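Mug trees: what holds them up

A mug tree is a post with pegs in it, and most of the trouble people have with one comes from the base. The post is tall, the load hangs to one side, and every mug taken off shifts the balance towards those that are left. A stand that is steady when full can be poor company with one heavy mug on it.

The common remedy is weight. Cast iron and stone bases work well and are tiresome to lift when wiping down. The other remedy is width. A broad, flat base moves the tipping edge further from the post, so a lighter stand will tolerate a heavier mug. The cost is worktop, and in a small kitchen worktop is dear.

Several makers now try to get some of that space back by giving the base a second job. Olmont extends its base on one side into a shallow tray for spoons. The Dvořáček stand has a recess for a sugar pot. The plainest approach is to leave the extension flat and let the owner decide.
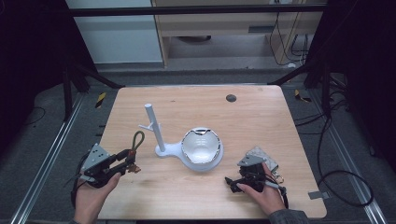

White mug tree with a bowl standing on the wider part of its base.

A bowl is a sensible choice for that position. It sits low, and whatever goes into it adds weight at the foot of the stand, where weight is useful. Tea bags add very little. Sugar lumps or fruit add more. It should lift off freely for washing, so avoid sticky pads under it.

Peg height deserves more attention than it gets. A low peg keeps the load near the worktop and reduces sway, but a deep mug hung from it may foot against the base or knock the bowl. Measure from the underside of the peg to the base, then hang the tallest mug in the house and check for a gap. We look for 2 cm. Less than that and rims begin to chip.

Peg angle matters too. A peg set level will let a mug creep outwards when the stand is knocked. A slight upward tilt prevents this. Thick handles need a slim peg, and a peg that fits an espresso cup will usually fit anything else.

For a simple test, hang a 1000 g bag of rice from the outermost peg by a loop of string and push the top of the post with one finger. The base should stay flat. The Beton model from Brornness passed with its bowl removed. Repeat the test with the peg on the narrow side of the base, as this is the weaker direction on any lopsided design.

Comments (3)

teapot23
The rice test finished off my old stand. Bottom lifted straight away.

Marl
Does the tilt make it harder to get mugs off? My wrists are not good.

hobnob_k
Marl, a bit, on the lower ones. I keep my everyday mug at the top.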